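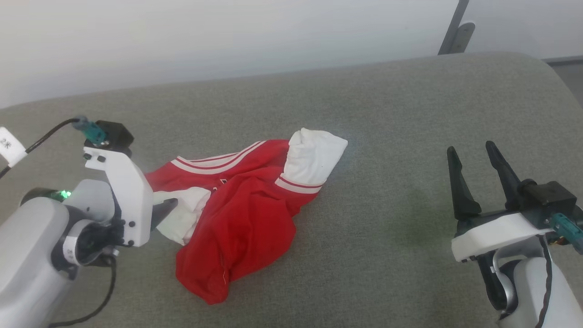

When should you fold a jacket? Right when it comes off the line or out of the dryer, while you're still standing there with it in your hands.

That's my whole position and I've held it since February, when I finally got sick of the pile. You know the pile. Chair, end of the bed, back of the couch. Clean stuff that looks like dirty stuff after two days, so you wash it again. Twice the water, twice the soap, for a track top you wore once to the store.

My neighbor Gregor Niven says folding is a waste of a life. Hooks, he says. Hooks everywhere. He has 25 of them in a hallway in Plondthorpe and you can't get past without a sleeve in the face. Fine for coats. Terrible for anything knit, it gets that little nipple at the neck, you know the one.

Jackets are the hard part, I'll give him that. Shirts are easy, towels are nothing. But a jacket with a lining and cuffs and a zipper fights back. Sleeves end up inside out. Stripes go every which way. So people give up and drop it in a heap, and the heap is where creases set - and where a print starts to crack if it's a cheap one.

What I do. Sleeves out first, always. Zip it up, all the way. Face down, arms across the back, then halves. Not thirds, thirds is for stores. Takes less time then reading this did.

Ratih Latuheru taught me the face down bit and she is right about it, though she also irons socks so take it how you want.

And please stop buying organizers. I spent 153 dollars on bins and dividers and the bins are now full of other bins. A flat surface and two free hands. Do it before you sit down, becuase once you sit it's over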